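Housing and the Shared Wall
Notes for Unit 3

Welcome back, everybody, and thank you for the reading responses, which I enjoyed more than I probably should admit (a few of you have very strong feelings about stairwells!). This unit is about how people who live close together work out the small rules of living close together, and we'll spend most of our time on the Wullstead apartments, with a short detour to the Walto Street houses at the end.

Remember that Wullstead was planned as 79 units and ended up as 177 after the second wing went in. The Chaudhary study, which is in your packet starting on page 11, is mostly interested in what that growth did to ordinary neighborliness. Before the wing, people knew each other by the laundry schedule. Afterward they knew the people on their own hall and hardly anyone else, and complaints that used to be settled with a knock on the door started going to the office in writing.

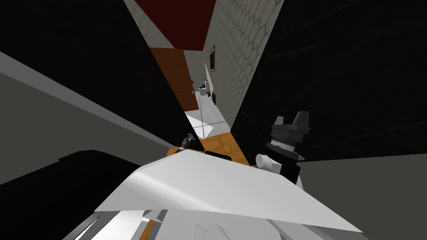 Now, a complaint in writing is a different kind of thing from a knock, and I'd like you to hold on to that as you read. It has a date on it, it can be filed and brought out again, and the person it's about may never hear the tone of voice that would have softened it. Chaudhary calls this "the cooling of the quarrel," and I go back and forth on whether the phrase is fair. Some of the letters in the appendix are anything but cool, as you'll see when you get to the one about the trombone.

For discussion, please come with one unwritten rule from a place you've lived, and some idea of how you learned it. Small ones are fine, and I often like those best. We'll set them beside the Fulus tenants' handbook, so bring your copy if you've still got it.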